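Letarov Film Society: progress report to the Fladamard Fund, December

Restoration
The lab has scanned 2 of the Gondal reels. Its invoice calls the colour "fully recovered", which I doubt. The night scenes still look green to me, and Viera Holub agrees.

Screenings
We sold 300 tickets against a target of 1192. Fotis Spanos blames the Thursday slot. I'm not convinced a Saturday would have saved a silent double bill.

Venue
Washroom cleaning stays in the hire fee.

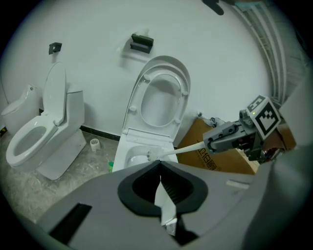
Next quarter
Subtitles, if Oľga Urban gets the script. $2931 remains unspent.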